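Testing a Simple Beeswax Hand Salve: Project Report
Cosmetic Products module, June 23, 2024

For this project I wanted to learn if a small brand can make a good hand salve with only a few ingredients. I chose the Kelar salve, which is sold in a tin and made in Cladolden from beeswax, sunflower oil and calendula. For comparison I used a common glycerine cream from Valtonen.

I began in April. For 7 weeks I put the salve on my left hand and the cream on my right hand, every evening before sleep. I wrote notes each morning about softness, smell and redness.

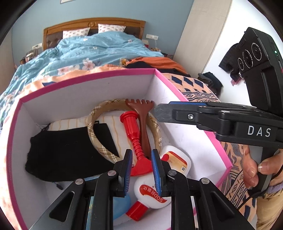 The salve felt heavy in the first days and it left marks on my phone. After the second week I had learned to take a smaller amount, and the problem became less. The skin near my knuckles stayed soft until midday, while the hand with the cream needed a second layer before breakfast.

I also made a short online survey in the Ollemon forum for natural skincare and received 100 answers. Most people said that they buy a salve for its ingredients, but they stop using it when the smell is too strong. The price was named less often than I expected.

My test has weak points. I am one person, and my left hand does less work, so it may be less dry from the start.

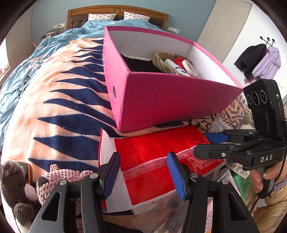

A reader from the Ollemon forum wrote to me that I should have changed hands in the middle of the test. I agree with this, and I would do it in a second trial.

Comments (2)

marrow_and_mint
Did you try it on the elbows too? The cream does nothing for mine.

tildy682
Nice report. I keep my salve in the fridge in summer, otherwise it gets grainy.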